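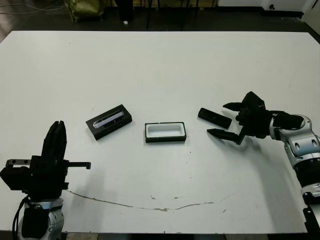
The Remholm ground tour starts at ten in the morning, outside the club shop, and finishes inside the club shop. I had been warned about that. I went in December, between two home defeats, because my season ticket gets me a free place and I wanted to see what the new owners have done with the money.

The club spent the fall telling us the stadium had been "reimagined." From the parking lot it looks the way it did when I was ten, with more signs. Our guide, who was friendly and had clearly learned her script, took us up to the main stand first and told us the rebuilt section adds 397 seats. She waited for a reaction. The last league game I went to drew 3553, so I'm not sure who was asking for them.

The home dressing room was next. New benches, new lights, a slogan over the door about belief. I asked whether the heating in the away room had been fixed and she laughed and said that was a matter of opinion. We weren't shown the away room.

Then on to the "performance wing," a corridor and four rooms behind the south stand. This is the part Urach paid for, and you won't forget it, with the name on every door. We heard a lot about sleep, recovery and data. What I wanted to know is why the team still falls apart after 70 minutes. Against Sasbridge we had three men down with cramp and gave up two goals from corners. Maybe the data explains it. 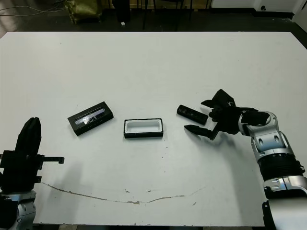
After the wing we got five minutes in the tunnel and another five by the field, where you may not step on the grass. The grass looked good, I'll give them that. Two winters ago the near corner was mud by Thanksgiving, and the drainage work is the one promise I can say they kept. It got one sentence on the tour. The sponsor lounge got ten minutes, including a speech on the carpet.

The lounge seats 200 and was set up for a lunch. I asked what happened to the supporters' bar that used to be on that side and was told it is "being looked at." It has been looked at for two seasons. In the meantime you can stand in line for a warm beer at the kiosk under the north stand, same as always.

Was it worth going? For free, sure. At full price I would be annoyed. Kids in our group loved the tunnel, and the man ahead of me was very happy with his picture in the manager's chair. But I came out knowing less than I would have from an hour in the stand with the people who have watched this team all year. Makokha are here next – they press high and they run all day – so we'll soon see what the performance wing has done for anyone's legs.

Filed under: Away Days & Ground Visits

Shares 800 | Comments 4

northend_regular
Did they show you the trophy cabinet or is that being looked at as well?

Boots and Pie
Bit harsh. Took my daughter last month and she talked about it all the way home. The guide was great with the kids.

tinroof
The drainage was started by the old owners. Give credit where it's due.

northend_regular
Fair point on the drainage. Still want the bar back.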